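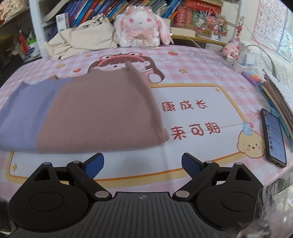 About Tultar

Small company, one building, two phone lines. We supply party and table goods to schools, daycares, church halls, family restaurants. Plates, cups, napkins, table covers, banners, candles, balloon weights. If it goes on a table for a kid's birthday we probably have it or can get it.

How it started

Nuala Sheehan ran the front desk at a daycare in Lennox. Every month the same thing, somebody's birthday, somebody driving to three stores for matching cups. She started buying by the case and selling the extras to other daycares out of her garage. That was January. By summer the garage was full and the car lived on the street.

First real order was 90 place settings for a kindergarten end of year lunch. Packed them on the living room floor. Two boxes went to the wrong school and both schools kept what they got, so we gained a customer.

Where we are now

Moved to the old feed store on the Grarneck road. Front room is the counter, you can walk in and look at samples. Back is shelves. We carry 2,195 items, counting every color of napkin as its own item (the computer does it that way, not us).

There are eight of us. Four pack, two on the phones, one drives, and Nuala does the buying and anything else that's left over. In spring we bring in a few students for the graduation rush. Most of them come back the next year.

Who we sell to

262 schools and daycares have an account with us. Also restaurants with a party room, a couple of bowling places, the skating rink, plenty of grandparents. You don't need an account to order. No minimum either, but shipping on one pack of candles is more than the candles, so maybe come by.

Vuveteo

Our own line. Plain solid colors, heavier plates, cups that don't tip over so easy. We got tired of plates folding under a slice of sheet cake and went looking for a factory that would make them thicker. Took a while. Colors so far: red, yellow, navy, green, white. Orange is coming, we keep getting asked. No cartoon characters on the Vuveteo stuff, those come from other suppliers and they change every season so please check before you promise your kid a particular one.

How we do things

Orders in before 2 pm go out the same day. Local delivery is our own van and you'll get a call before it shows up. Schools can get up to 30 days to pay, just ask for the form. Unopened packs can come back, keep the slip. Opened ones can't, sorry, its food stuff.

Something missing from the box? Call. We'd rather send another pack than argue about it. Broken banner, short count, wrong shade of blue, same answer.

Visiting

Counter opens 8 am. Parking is around the side, the front is for the van. Ring the bell if the door's locked, someone is usally in back with the radio on. Samples are on the left wall, price sheets by the register.

Catalog requests, school accounts, job questions: use the contact form or ask for Nuala.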